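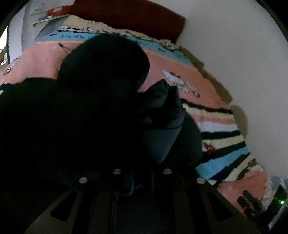 Souad Abdelaziz asked after the last run-through whether people really sleep worse in August or just complain more. Start with that. Let them answer, hands up, don't wait too long.

Then: the sleep diary. 217 people signed up, 200 kept it going to the end. Thank them, a few are in the room.

What they wrote down. Bedtime, wake time, what was on the bed. Last one was Kazue's idea, best thing in it. Slow down here.

Heavy covers. Lots of people keep the winter one on all year. Like the weight. Kick it off at 3, pull it back at 5, tired all day. Read out the Lukia Street entry (the short one, NOT the one about the dog).

Dark cloth vs light cloth - skip if we're past 18 minutes.

Layers. Two thin ones beat one thick one for most of our lot. Say "most of our lot," not "most people." Jingyi will pull me up on it otherwise and she'd be right.

Patterned covers: people hang on to these for years. Grandmother's, wedding present etc. No sleep reason, they just like them. Fine. Get a laugh if poss.

Clothes left on the bed. Came up way more then I expected. Pile goes on the chair at night, back on the bed in the morning. Ask who does this. Me too.

Water. Drink some.

Things to try this week:
swap the top cover, nothing else
same wake time, weekends too
write it down before looking at the phone

Questions. If someone asks about pills, send them to Setsuko, she has the handout. Diary sheets by the door, the Ollitz room needs to be clear strait after so keep moving.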